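Home Repair Help > Floors > Cleaning and residue

Cloudy film on wood-look floor comes back within a day of mopping

Viewed 2227 times

The rental I moved into in January has 584 square feet of wood-look flooring on one level. Under ceiling light it looks acceptable. In low-angle light from the windows there is a gray, streaky film over the whole surface, and socks pick up something slightly tacky near the kitchen.

I do not know what the material is. The landlord says tile, the listing said "wood plank," and the pattern repeats, so I assume it is printed either way. The seams are narrow and I can't feel much of a dip when I run a fingernail across them.
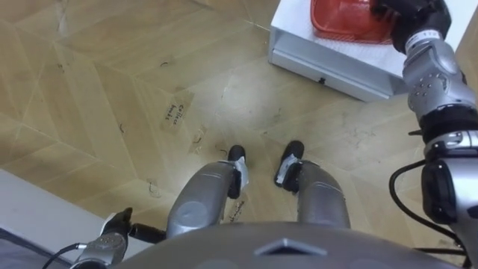 What I have tried so far:

Judier floor concentrate, one capful per bucket, string mop. Film returned as the floor dried.

The same product at double strength. Noticeably worse, and the tacky area got larger.

White vinegar and hot water. Better for about 3 hours, then the streaks were visible again.

Dry microfiber pad. Moves the film around and leaves arcs.

Tap water in Clekivville is hard. The kettle needs descaling every couple of weeks, so minerals could be part of this. The previous tenant left a half-empty bottle of Stotari shine restorer under the sink, and I suspect it was used on the floor, possibly many times. The label says it is for "all sealed hard floors" and gives no removal instructions.

I would like to know whether this is detergent residue, mineral deposit or a polish layer, and how to tell before I put a stripper on something I can't identify. I have a deposit at stake and would prefer not to dull the floor permanently.

2 answers, sorted by votes

50 votes – accepted

You may have all of them stacked up. Test for each one separately, on a patch you can cover afterwards if it goes wrong. Behind a door or under a piece of furniture is suitable.

Material first. Pull a floor register or a threshold strip and look at the cut edge. Ceramic or porcelain shows a fired body, usually tan, red or gray, and it is hard enough that a steel key will not mark it (try this on the cut edge, not on the face). Vinyl plank shows thin flexible layers. Laminate has a brown fiberboard core with a hard skin on top. The printed face tells you very little, and narrow seams do not rule out tile. If there is no register and no strip you can lift, ask the landlord for leftover pieces. They are often in the garage or the attic.
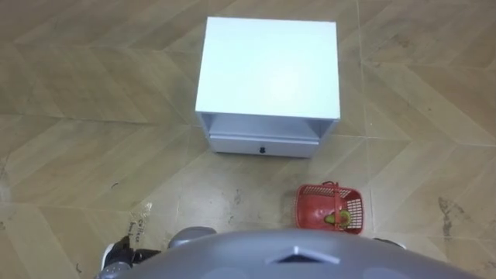 Once you know the material, do the residue tests in this order.

1. Plain water test. Wet a white cloth with hot distilled water, wring it until it no longer drips, and rub an area the size of a dinner plate for a minute. Dry with a second cloth. If the patch is clear the next day and the rest is not, you have detergent residue. A few passes with distilled water and clean pads will remove it. Change the water as soon as it looks cloudy.

2. Acid test, for minerals. Use this only on glazed tile with sound grout. One part white vinegar to ten parts water, applied with a cloth, left for a minute and rinsed twice. Mineral haze goes away and stays away until you mop with tap water again. Do not use it on natural stone, and do not make it a weekly habit, because it etches cement grout over time.

3. Alkaline test, for polish. Acrylic shine products do not respond to vinegar or to dish soap. They soften in ammonia or in a commercial polish remover. Put a few drops of diluted household ammonia on the patch, wait five minutes and scrape lightly with a plastic card. If you get a white or gray paste, that is old polish. Open the windows, wear gloves, and never use ammonia where bleach has been used.

Your short-lived result with vinegar suggests a surface deposit sitting on top of something else. The tackiness at the kitchen is probably concentrate that was never rinsed – doubling the dose would explain the spread. I would expect the polish test to come back positive as well, given the bottle.

On laminate, stop after step 1 and keep the cloth barely damp. Standing liquid gets into the joints and swells the core, and there is no repair short of replacing boards. On vinyl, check the manufacturer's list of approved removers. Some strippers take the factory finish with them.

If stripping is needed, work in sections small enough that the remover does not dry on the surface. Apply, wait, agitate with a white nylon pad (green and black pads scratch), pick up the slurry and rinse twice. Clear each room of loose items before you start, and put felt or foil under anything too heavy to move.

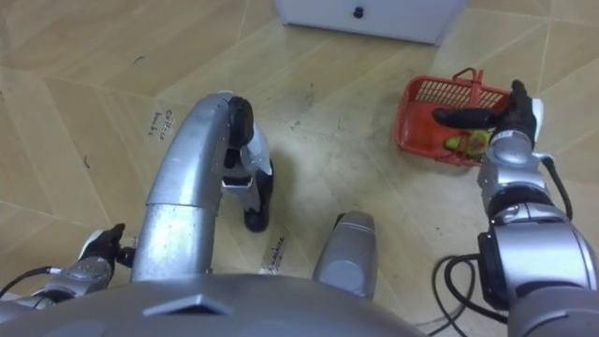
3 votes

Had the same streaks. I threw out the string mop and bought a Fang flat mop with washable pads, and that fixed most of it. String mops hold too much dirty water.

Also wash the pads without fabric softener. Softener coats the fibers and then you wipe it onto the floor. I didn't do any tests, just used hot water and a new pad for each room until they came up clean. Took a weekend. Mine is vinyl so I can't say about tile.

Comment on this answer: pad type matters less than rinsing, but agree about softener.

Comment on this answer: which pads, the gray or the blue? The gray ones shed.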